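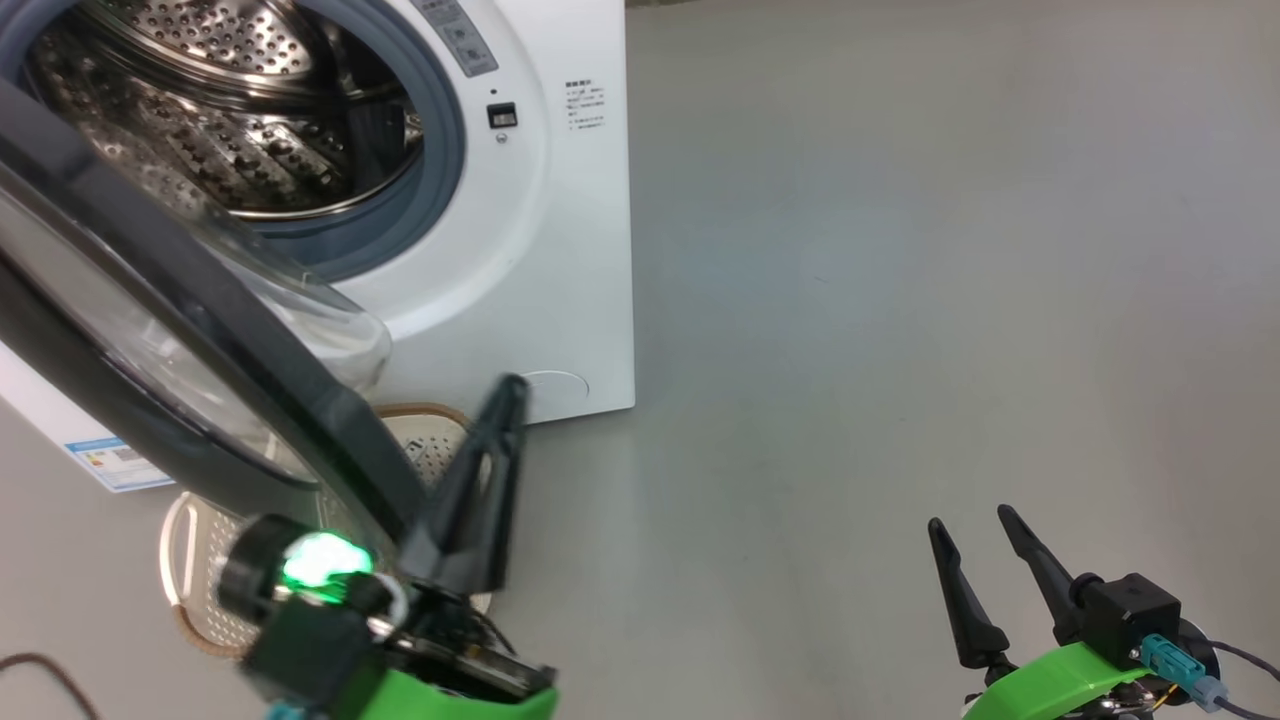 Safety Rules for a Two-Armed Laundry Robot: Project Report

So my part of the project was the rulebook. Faith Kashindye had the arms and the software, and I got the job of writing down what the robot may and may not do near a washing machine, plus what we may and may not do near the robot. I figured it would take an afternoon. It took most of January!

I started with the general safety sheet from the Stolldale lab, which has 49 rules and was clearly written for big machines behind fences (ours has no fence, and it shares the floor with us). I kept 26 of them and rewrote the rest with Faith over a lot of bad coffee.

The rule we argued about most was the door. Door glass is easy to scratch and hinges don't like being shoved sideways, so our version says: one gripper on the door at a time, push on the rim and never on the glass, and the other arm stays clear until the door has stopped moving. Detlef Fuchs, our supervisor, added that the drum must be fully stopped and the program ended before either arm goes in. Fair enough.

Rules for people were shorter. Keep your hands out of reach while the arms are powered, tie back long hair, and say "starting" out loud before you start a run. I still forget that last one.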